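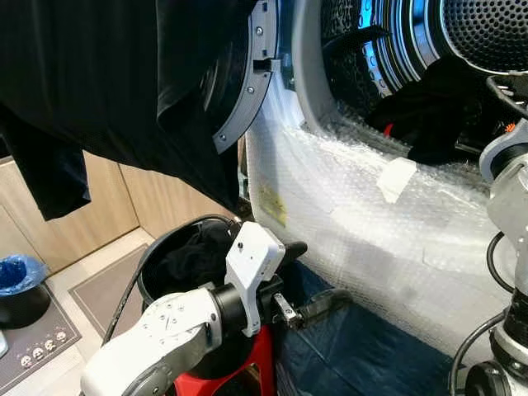
I've helped out at the Grerkville after-school robotics club for 3 years now, and I've come to a view that makes me slightly unpopular at the yearly meet in Goltmont: clubs should spend less time on competitions and more time on laundry.

Laundry is horrible for a robot, and I mean that as praise. A competition gives you a flat field, foam cubes of a known size and a rulebook as thick as a sandwich. A sleeve gives you nothing. It folds up, hides behind another sleeve and hangs off the gripper in a way you didn't plan for. Dark clothes inside a dark opening are worse again (ask anyone in our vision group, but bring biscuits first). The students learn more from one stubborn sock than from a whole season of cubes, and they argue about it all the way to the bus stop - I love that!

The usual complaint is money. Yes, arms cost a lot, and we only got going because De Haan, the appliance shop on the high street, gave us a discount and the school found the rest. But our last trip to the Drirnalska Cup came to almost 2,000 pounds once we'd paid for the coach, the entry fee and a hostel that smelled of soup. For four minutes on the field! I'm not saying it wasn't fun. I sang on the coach with everybody else. I just think half of that would have bought us a term of spare fingers and cables, and we'd still be using them.

The other complaint is that chores are dull and the kids will drift off. Some do, I'll admit. We lost a couple this autumn who wanted flashing lights and a scoreboard, and I don't have a good answer for them. But we also gained a few who'd never have joined a "battle" of anything, and one of them has rewritten our whole grasping routine twice since December.

Parents get it straight away, too. Show them a cube in a goal and they clap politely. Tell them you're trying to get a shirt out of a washing machine and they want to know when they can have one at home. I tell them not for a while yet, and would they mind sending in some old T-shirts - preferably clean ones.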